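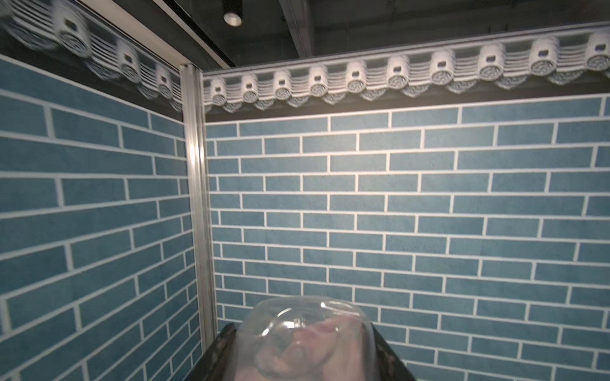 Workshop notebook – April – lime mortar, Cenbridge garden wall

Home | Notebook | Materials | Contact
Print this page | E-mail this page
Reading time: 4 minutes

Carried on with the repointing trial for the Cenbridge job. The wall is old soft red brick, laid in lime, and at some point the lower courses were repointed in hard cement. The faces are blowing off wherever the cement is. Nothing surprising there. The question for this month is which mix to use and how long we need to keep it damp.

Two mixes on the bench:

Mix A – one part Kaewkla putty to two and a half parts sharp sand, washed.
Mix B – same putty, same sand, with a small dose of brick dust as a pozzolan.

Both knocked up in the small mixer and left under wet hessian overnight, then worked again by hand in the morning. A came back nicely and needed no water. B was stiffer and I added a splash, which I would rather not have done. Next time put the brick dust in on the morning of use.

Test panel

Built from the salvaged reds off the Govivwood shed, 18 bricks, stretcher bond, joints at 10 mm. Soaked the bricks in the trough first. The left half was pointed in A, the right half in B. Joints raked to twice their width, brushed out, misted, then packed in with the narrow key in two passes.

The first pass of A slumped in the top bed joint. My fault for over-misting. Raked it out and did it again. B held without any trouble, though it dragged on the iron and left a few tears that had to be closed up later.

Finished flush, then beaten back with a churn brush once it had gone leather hard. A took the brush at 2 pm. B was ready well before lunch and I nearly missed it. Whoever does the real wall in B will need to work in short lengths and go back sooner than they are used to.

Colour

A dries to a warm off-white, a bit brighter than the original. B is pinker and closer to the old joints on the sheltered side of the wall, but too pink beside the weathered side. A coarser yellow sand would probably fix A. There is half a bag of the Julleo pit sand under the stairs and I'll try that before ordering anything. Sieve it first – the last bag had clay lumps in it.

Curing

Hessian over the whole panel, misted morning and evening. The shop was at 45 per cent humidity when I came in, too dry for lime, so I shut the roller door and stood a tray of water under the panel. By the afternoon it read 57. Still on the low side. The site will be worse if the wind gets up, and the quote doesn't allow for sheeting the scaffold. That needs to go back in.

Fine shrinkage cracks in A along two perpends near the bottom, both where I packed in one go instead of two. Pressed them back with the iron. No cracks in B so far.

Cement removal

Tried three ways of getting the old cement out on the spare lump of wall. The grinder is fast but it nicked the arris on nearly every brick, and I don't want it on this job. The oscillating saw with a carbide blade was slow and tidy. Plugging chisel and a light hammer did best where the cement had already let go at the edges, which is most of the wall. Plan on chisel first, saw for the stubborn bits.

To do

– Sieve the Julleo sand and make up a third sample
– Order another tub of putty, ours is down to the last few inches
– Scrape test on both halves once the hessian is off
– Ask the client about access on the laneway side, the gate is too narrow for the mixer
– Sharpen the plugging chisels
– Wash out the mixer properly, there was set lime behind the paddle again

Print | E-mail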